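Home Forums Printing & Small Projects Search Log in

Clear dome lid on a printed ring, clip hinge or printed hinge? 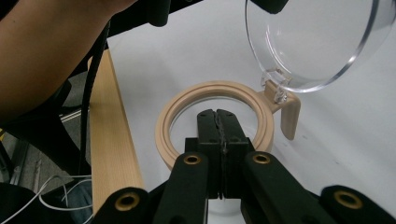 Ring with the lid tipped open.

mvasseur
04/07/2025
I'm making a small covered dish for seeds. The base is a beige printed ring, hollow in the middle, with grooves around the rim. A tab comes off one side and bends down. The lid is a clear dome, and it's joined to the ring by a small clear plastic clip where the tab starts. I need 21 of these for the seed swap at the Plevivdale library in June. Should I keep the clip or print a hinge into the tab?

annapurna_a
Keep the clip. A printed hinge that size wears out. I did a batch with printed pins two years ago and most of them were loose by fall.

dwanigas
I'd go the other way. A clip is one more part to buy and one more part to lose. Print the knuckles upright and use a piece of wire for the pin. Mine has been opened every day since last summer and it's fine.

annapurna_a
Upright knuckles split along the layers. What filament are you using?

dwanigas
PETG, four walls. PLA would split, I agree with you there.

mvasseur
Mine is PLA. I have almost 500 grams of the beige left and would like to use it up.

divya.k
Then use the clip. How far does the lid open? If it goes past 90 degrees the weight of the dome will pull on that joint, and the ring may tip over when it's empty. I'd put a stop on the tab.

mvasseur
I haven't measured it. A stop is easy enough to add to the file.

npisharody
What are the grooves on the rim for? If the dome is supposed to sit in one of them, leave some clearance. Seeds get in there and then the lid won't close flat.

mvasseur
Mostly for grip. The dome rests on the outermost one. I can make it shallower.

dwanigas
Still think you should print one hinge in PETG and compare before you order clips for all of them.

mvasseur
OK, one of each this week. I'll post the file with the stop when it's done.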